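Portable HEPA unit in a two-exam-room clinic - ducted or recirculating?

chie_okabe
We're a small clinic and one exam room has to double as our isolation room from March on. I have a quote for a Numeck portable, HEPA, recirculating only, rated 436 cfm on high. The landlord would prefer that over cutting a hole for exhaust. I like it too, but my gut says we want negative pressure. Anybody been through this?

levp
Been there. Recirculating cleans the air in the room and does nothing for the pressure. We ran ours that way for 4 months and the smoke tube at the door drifted straight out into the hallway every single time. Duct it outside if they'll let you.

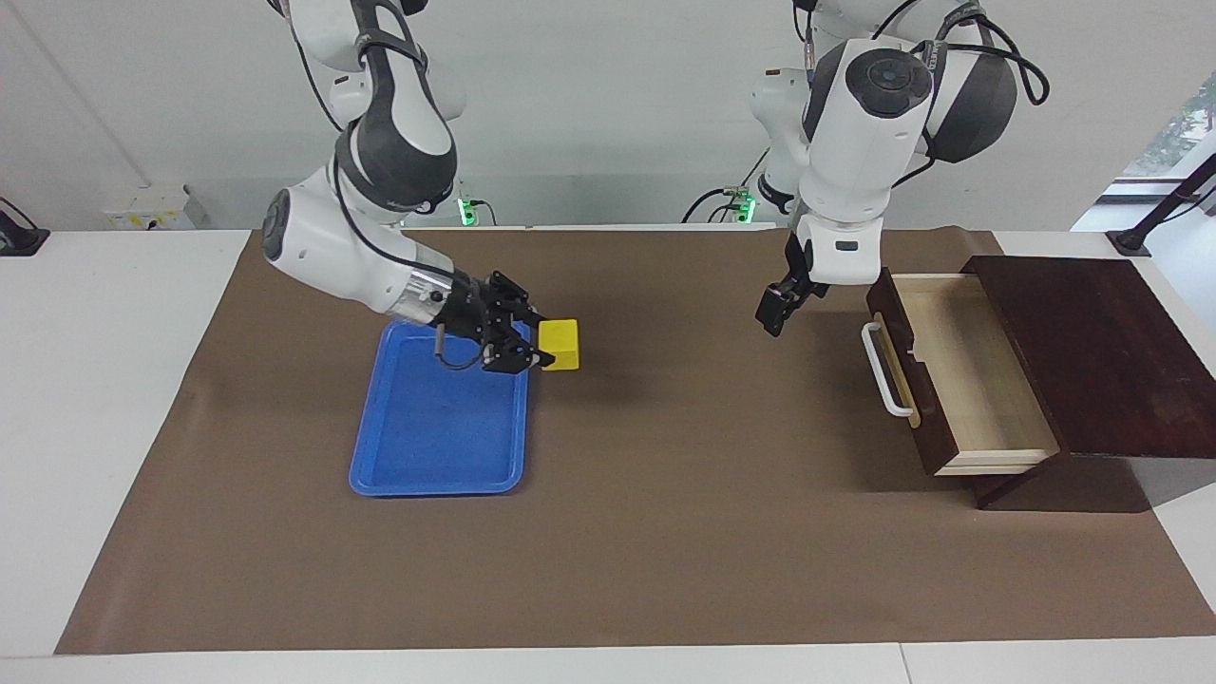
chie_okabe
Does the door have to stay shut the whole time for negative pressure to hold?

levp
Pretty much. Ours drops to nothing when somebody walks through and takes a minute or so to come back, so we added a closer and sealed the gap along the frame.

toshi_m
Gonna disagree with Lev a little. For a room that gets used twice a month, a recirculating unit on high is a lot better than waiting a year for ductwork. Just check the noise! Ours is unbearable on high, so people turn it down to low, and then your fancy number means nothing.

levp
Fair point on the noise. I still wouldn't call it an isolation room though. Call it a room with a filter in it.

toshi_m
Ha, ok, I can live with that.

chie_okabe
Landlord is coming by Friday, so I'll ask about a window panel for the exhaust duct - no hole in the wall that way. Will post what he says.

Related threads
Estex prefilters, how often do you swap?
Smoke tube or digital gauge at the door
Mykhailiuk window panel kits
Jokden unit rattles on low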